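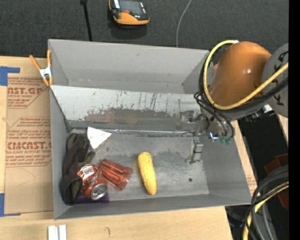
Facilities > Shared Kitchens > Inspection Checklists

Blackburn Building, Kitchen 2: Monthly Inspection with Comments
Inspector: Covadonga Aguirre
Period: May

Mark each item Pass, Fail or Not Applicable. A comment is required for every Fail.

1. Exits and walkways
Corridor door closes fully on its own: Pass
Walkway clear to the rear exit: Fail
Comment: Two Stineo delivery crates were stacked inside the marked area. Moved during the inspection. The supplier has been asked to use the loading bay.

2. Fire safety
Extinguisher in place, pin and seal intact: Pass
Fire blanket within reach of the range: Pass
Hood filters free of grease: Fail
Comment: Left filter needs cleaning. Work order 439 opened with Baninell. Range not to be used until the order is closed.

3. Electrical
Cords and plugs undamaged: Pass
Outlets near sink trip when tested: Pass
Comment: Label on the second outlet is fading.

4. Bins, counters and food contact surfaces
Metal bins free of sharp edges: Pass
Fruit kept apart from cleaning supplies: Pass
Cutting boards in good condition: Fail
Comment: One board deeply scored and discarded. Replacement requested from Andard.

5. Storage
Shelf loads under the posted limit of 500 pounds: Pass
Heavy items on lower shelves: Pass

Follow-up
Items 1, 2 and 4 will be checked again on Thursday before the kitchen opens. Signed copies are kept in the building office.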